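Notes > Workshop > Lighting

Replacing the tubes over the long benches

December 17, 2019

The unit in Brirkau had 11 fluorescent fittings when we took the lease. All of them hummed. In May I started swapping them for LED battens, and the last one went up this week.
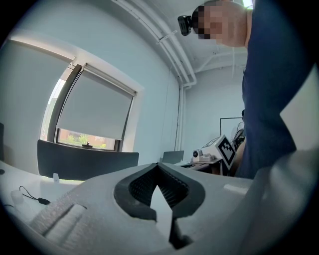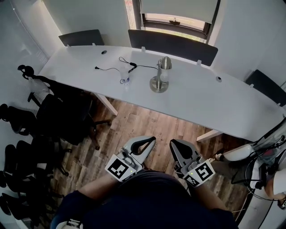

Hand-held grippers, both pictures; the desk is in the second.

I measured light level at bench height with a cheap meter, before and after. The old tubes gave 367 lux at the worst spot, near the back wall. The target was 1000 lux on the work surface and I get that everywhere except the corner by the sink, where a duct is in the way.

The battens are from Lilent, neutral white. I tried a cooler one first and sent it back — it made pencil lines hard to read on pale card. Ballasts were removed and the fittings wired direct, with a label on each one saying so. The electrician from Furkow signed off the circuit.

Flicker is harder to check. Waving a pencil under the old tubes gave a clear row of separate pencils. Under the new ones it gives a plain blur down to half brightness. Below that the dimmer starts to show at 100 Hz, so I leave it at full.

Still to do: the stairwell, and a diffuser for the fitting above the door.

Contact | © Nepia Notes | Back to top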